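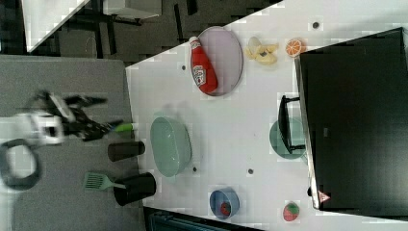 Chrysoula Vrettos wrote back after the September issue to say that if ketchup lives on the same table as the monitor, one of them has to move, and she'd vote for the monitor. Fair enough! But I work where I eat and I eat where I work, and over at Gruvdale there are plenty of us doing the same (Shaohua Dai keeps a toaster next to the printer, so I feel pretty tidy).

What has helped me is a 10 minute clear-off before lunch. Papers go on the shelf, plates come out, and fruit counts as a meal if I'm behind. I also gave in and bought 2 Larkar trays, over 140 wipe-downs ago by my guess, and they still look good. Bowls stay small so they fit by the keyboard. Send me your own desk lunch habits, I'll run the best ones next time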